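Sadedel brings its refill and sorting sessions for cotton pads to four more towns

Household goods firm Sadedel will run its refill and sorting sessions in four more towns from October, after a first series that drew 2285 people over the spring and summer.
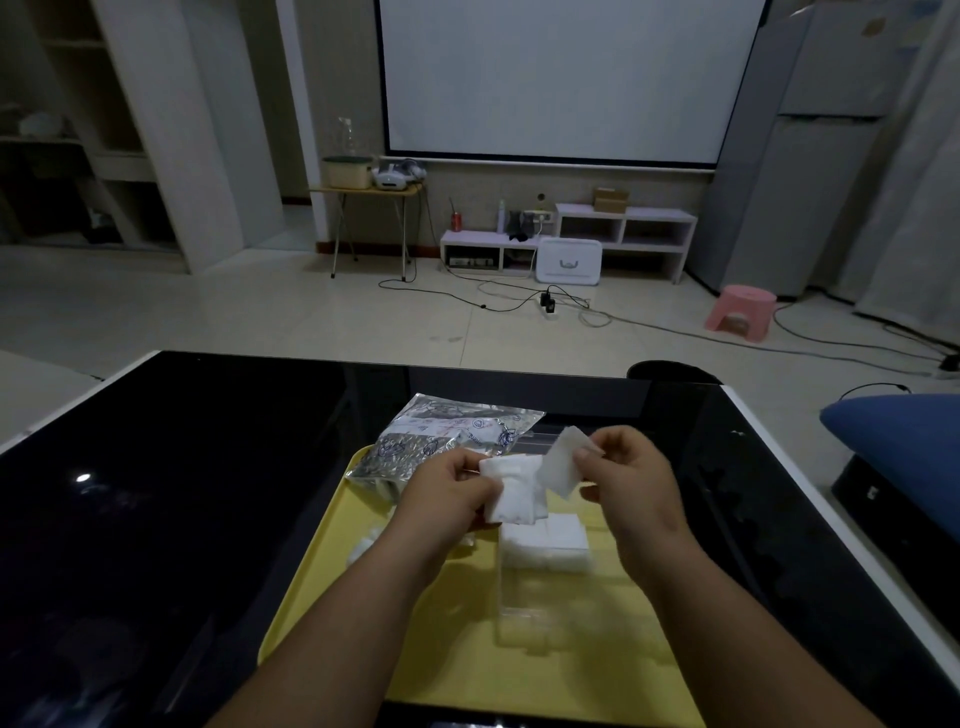
The sessions teach a small job that most people do without thinking: moving cotton pads, cotton balls and similar bathroom items out of their packaging and into a box that keeps them clean and easy to reach. Each one lasts 90 minutes and is free to attend. Places are limited to 14 people so that everyone has room at the table.

Sadedel sells clear storage boxes, trays and drawer dividers through its own website and through independent shops. The company began the sessions after its customer service team noticed how many messages were about filling the boxes, with very few about the boxes themselves. People wrote in to say that the pads jammed, that the stack leaned over, or that they had put in so many that they could not get one out without pulling out a handful.

"We had a long page of instructions on the website and it didn't help much," said Ladan Ebrahimi, who runs the sessions programme at Sadedel. "When we sat down with a few customers and a bag of pads, they had it in five minutes. So we decided to do more of that."

What happens at a session

Everyone works over a tray with a raised edge, which stops loose cotton balls rolling on to the floor. The first part covers opening the bag. Participants are shown how to cut a foil or plastic bag straight across the top, so that it can be folded down and clipped if there is anything left over.

The second part is the filling. Pads are taken out a few at a time, squared up between the fingers and laid flat in the box. Folded or bunched pads are opened out and smoothed before they go in, and any that are torn or marked are put to one side for cleaning jobs such as shoes or window catches. The box is filled to a little below the rim.

The last part deals with the rest of the bathroom shelf. People are invited to bring a small bag of things from home, and the session leader helps them decide what should share a box and what should be kept apart. Cotton balls and pads are best kept separately. Cotton buds do well in a narrow upright pot. Plasters should stay in their own packet, where the sizes and the date can be read.

Participants take home a printed card with the steps on it and a list of box sizes, including ones that Sadedel does not make.

Results from the first series

Sadedel asked everyone who came to the first series to fill in a short form six weeks later. Of those who replied, most said they were still using the box they had filled at the session. The commonest complaint was that the session had spent too long on opening bags, and this part has since been shortened. Several people asked for more time on drawers, and a drawer exercise has been added for the autumn.

The firm has also changed one of its products as a result. The medium clear box now has a wider opening at the front, after session leaders reported that people with larger hands or stiff fingers found it hard to lift out a single pad. The new version replaces the old one at the same price. Lids from the old box still fit.

"I must have watched hundreds of people try to get a pad out of that box," said Győző Balogh, product designer at Sadedel. "Some of them turned it upside down and shook it. The opening needed to be wider and it took us longer than it should have to see that."

The autumn programme

The new series is run with Lenimus, which provides rooms and handles bookings, and with Celent, which supplies the cotton goods used on the day. Morning sessions start at 10 am and afternoon sessions at 2 pm. There will be 6 evening sessions for people who cannot come during working hours, each starting at 6.30 pm.

Rooms are on the ground floor and have step-free access. Tables and chairs are provided, and anyone who would prefer to work standing up can say so when booking. Children over eight are welcome with an adult. Fragrance-free cotton is used throughout, and people with skin allergies are welcome to bring their own.

A separate version of the session has been written for care workers and others who set out bathroom items for someone else. It covers labelling, hand washing before filling, and how to place a box so that it can be used with one hand. Geert Stevens, who leads the care sessions, worked in home care for many years before joining the programme.

"In somebody else's bathroom you have to ask first," he said. "They may have kept the cotton wool in the same biscuit tin for thirty years. If the tin works for them, we fill the tin."

Booking

Bookings open in September on the Lenimus website and can also be made by telephone. Each person may book two places. Those who were on the waiting list for the first series will be contacted before general booking opens and do not need to apply again.

Groups of eight or more, such as residents' associations and carers' groups, can ask for a session at their own premises. The group needs to provide a room with a table and good light. Sadedel brings the trays, boxes and cotton goods, and takes the empty packaging away afterwards.

About Sadedel

Sadedel designs and sells storage for bathrooms, kitchens and desks. Its range includes clear boxes, trays, dividers and drawer inserts. Spare lids and single dividers can be bought separately.

Press contact

Raffaele D'Amico, Sadedel press office. Interviews with session leaders can be arranged on request, and journalists are welcome to attend a session if they let the press office know beforehand. Product samples are available for review and do not need to be returned.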